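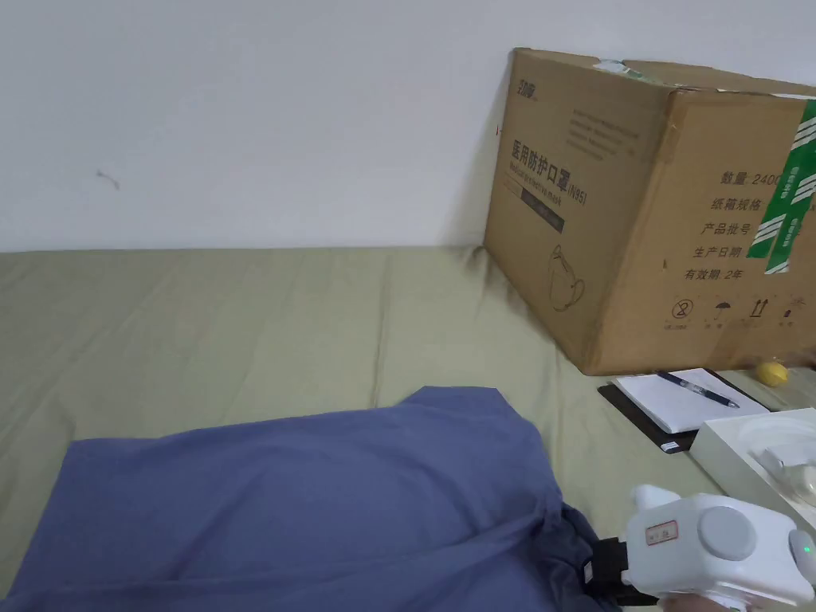 Ticket 2004: hand-held gripper station, Irdale open day
5 December 2022 — by the Marras demo desk

Reported: the gripper station in the bedroom area kept dropping out of the Breleo recorder. Visitors could squeeze the trigger and pick things up just fine, but nothing was being saved. A shame, as this was the busiest table of the whole visit!

Step 1. Checked the garment task on the green bedsheet. Grip a fold of the blue-grey cloth, lift, let go. Tried 13 grips, and 3 of them never reached the recorder. Jaws and trigger both felt great.

Step 2. Restarted Grullitton on the laptop and paired both grippers again. Six grips in a row saved — very encouraging. Then the second unit dropped out as soon as we moved on to the pillow.

Step 3. Moved to the bed with the cream fitted sheet and ran the pillow task, one gripper clamped on the blue pillow and the white one with the phone on top held beside it.
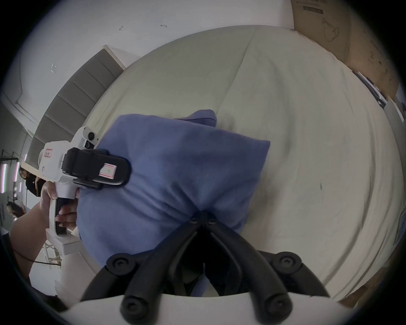
Step 4. Changed the sync setting from automatic to manual and repeated the pillow task. No dropouts on either unit, and visitors were lining up to try it again. I could have watched them all afternoon.

Status: open. Manual sync stays on until the next Grullitton update. The same thing came up at the June visit, so please link that ticket if you can find it.

Last updated: after closing, same day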